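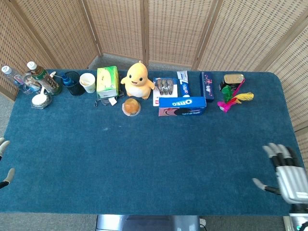
Floltard Chapel joins the Lora network

8 June 2021

Floltard Chapel has been accepted as a member of the Lora network, the regional scheme that supports places of worship in reducing their energy use and caring for the land they hold. The members' meeting approved the application in November, and confirmation reached us last week. I have followed the matter from the beginning as a member of the congregation and as secretary of the buildings group, and I set out below how the decision was reached and what it will mean over the coming year.

The chapel was built for a much larger congregation than the one that now uses it. Heating it for a single morning service has long been the largest item in the annual accounts after the minister's stipend. In recent winters the boiler was switched on the evening before, and even then many people kept their coats on. It was this, more than any statement of principle, that first brought the subject of energy before the members. The principle followed soon afterwards, when our minister, Raghda Sfeir, preached a series of sermons on the Psalms and the care of creation.

Membership of Lora is granted in two stages. A congregation first completes a survey of its worship, its buildings, its land and its dealings with the wider neighbourhood. It then agrees a plan with an adviser from the network and undertakes to report on it each year. Our survey took longer than expected. The questions on worship and teaching were answered in one evening, but those on the building required old invoices, a set of plans which had been stored in the vestry, and a full reading of the insurance policy.

The adviser visited in the spring and spent a morning with us. Her report was courteous and direct. She recommended that we leave the question of a new boiler until the loss of heat through the roof and the west door had been dealt with. She also advised us to stop heating the gallery, which is used only at Christmas and for the occasional wedding, and to fit a heavy curtain across the foot of the gallery stairs. The curtain has been ordered.

Raghda Sfeir said: "I am grateful to everyone who has given time to this work. Our members have prayed for the earth for many years, and it is right that the same care should be seen in the way we look after our own roof and our own ground. I hope that those who had doubts about the scheme will feel that they were heard, and that they will hold us to what we have promised."

There were indeed doubts, and it would be wrong to leave them out of this account. Several members asked whether a congregation of our size should be spending money on insulation when the food cupboard and the visiting fund are under strain. Others felt that the scheme's language was closer to that of a council leaflet than to that of the church. I had some sympathy with the second objection, and the plan we have adopted was rewritten before it came to the vote. On the first, the meeting agreed that no money would be moved from either the food cupboard or the visiting fund, and that the work on the roof would be paid for from the fabric reserve and from gifts made for the purpose.

The land

The chapel owns a strip of ground on the north side, running down to the lane at Drallari, which was bought for burials and never used. For most of my lifetime it has been mown short from spring to autumn under a contract that was renewed each year without discussion. Under the new plan, the lower part will be cut only at the end of the summer and the cuttings removed. A path 2 metres wide will be kept mown through the middle so that people can still walk to the lane.

A hedge will be planted along the boundary, using hawthorn, hazel and field maple. The first length of 30 metres will go in this coming winter, and the remainder when we have seen how the young plants do in what is fairly heavy clay. The neighbours on that side have been consulted and have raised no objection, though one has asked that the hedge be kept below the height of her kitchen window. This has been written into the plan.

The Rana group, our young people's fellowship, has asked to take charge of the bird boxes. Six will be placed this year, mostly on the ash trees beside the car park, and the group will keep a record of which are occupied. The record will be pinned up in the porch.

What members are asked to do

The plan makes a small number of requests of the congregation. Those who drive to the morning service are invited to offer a seat to a neighbour, and a list for this purpose will be kept by the hymn books. Members who hire the hall are asked to turn the heating down to the marked setting when they leave. Flowers for the communion table may, from now on, be brought from gardens as well as bought, and the rota has been changed to allow for this.

The first annual report to Lora falls due next summer. It will be presented to the members' meeting before it is sent, and copies will be available in large print. The fuel readings for the past 8 years have already been put in order by the buildings group, and may be inspected by any member on request.

A service of thanksgiving will be held when the roof work is complete. The contractor has not yet given a starting date. Questions about the plan may be put to me after the morning service or left in the buildings group's tray in the vestry.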